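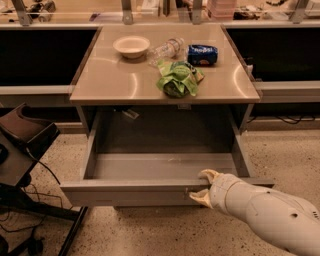

Re: [hinelora-users] Index rebuild stalls on large archives

> After moving to Telar the nightly rebuild stops at 678 MB. No error in the log. The lock file stays behind and the next run exits at once. Same config as before.

Check the segment size first. The Telar package ships with `segment_max = 85`, and the old Ji builds used 600. A config without that line picks up the new default without a warning.

The stale lock is a separate bug. Hundidow only clears it on a clean exit.

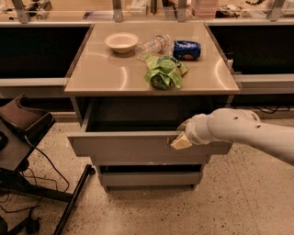
*Countertop with bowl, bottle and snack bag*

To get a full rebuild:

1. Stop the scheduler and delete `index.lock`.
2. Set `segment_max = 600` in the main config, not in the per-user file.
3. Run `hinelora rebuild --full`.

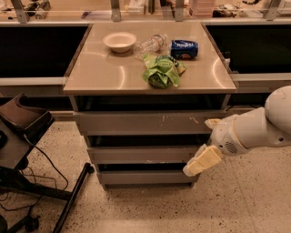 4. Restart the scheduler once the merge count drops under 80.

If it stalls again, post the last page of the debug log and your filesystem type.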